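Coat stand, metal, hooks drooping, knitwear at the base
Forum > Furniture and Fittings > Repairs

retberg_oak
Looking for opinions on a black metal coat stand, sold as the Vurkska. Single slender pole, curved hooks, round knobs on the ends. Height to the top knob is 136 cm on my tape. Two of the longer hooks have dropped since January and I would like to know whether to bend them back or change how it is loaded.
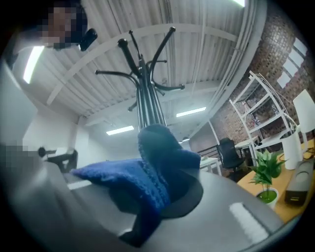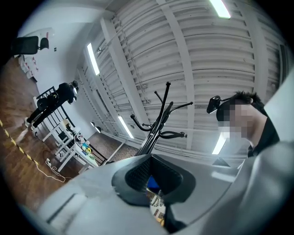 Same stand in both, with the blue knit on it in the first and the hooks empty in the second.

The heaviest item it carries is a winter coat, 4 kg when damp. The knitwear is much lighter but catches on everything.

hookandeye
Is the pole one tube or several rods? On the first picture it looks like a bundle. If so, check the joint where the rods spread before you touch the hooks. On mine the hooks were fine and the joint had slackened, so the whole head leaned and the hooks only looked low.

retberg_oak
Bundled rods, yes. I put a level against the pole and it is true. The drop is in the hooks.

tallow
Bend them back cold. Pad the knob end, pull slowly, stop slightly past where you want it. Mild steel rod will take that once or twice without complaint.

bemo_user15
Disagree with tallow. Painted rod cracks its finish on the inside of the curve when you bend it back, and then you have rust marks on light clothing. I had this with a Bemo stand. Leave the hooks alone and move the heavy coats to the wall.

tallow
Depends on the paint. Powder coat will usually tolerate a small correction. How far have they dropped?

retberg_oak
15 mm on the worse of the two, measured against its opposite number.

tallow
That is small. I would still bend it.

hookandeye
Separate point. Heavy knitwear should not live on a knob. The weight hangs from a few stitches and a ribbed knit will grow a bump there that does not wash out. Fold it over something wide or put it on a shelf.

bemo_user15
Agreed on the knit. The Güler stand has a flat ring at mid height for this. It cost me 124 delivered, so hardly a cheap fix - a shelf does the same job.

retberg_oak
Shelf it is for the knitwear. I will bend the worse hook only, with a cloth under the grips, and leave the other as a comparison. Coats will go on opposite sides in pairs.

bemo_user15
Touch-up paint on the inside of the curve straight afterwards, please, even if you see no crack.

retberg_oak
Noted. I have satin black left over from a gate hinge.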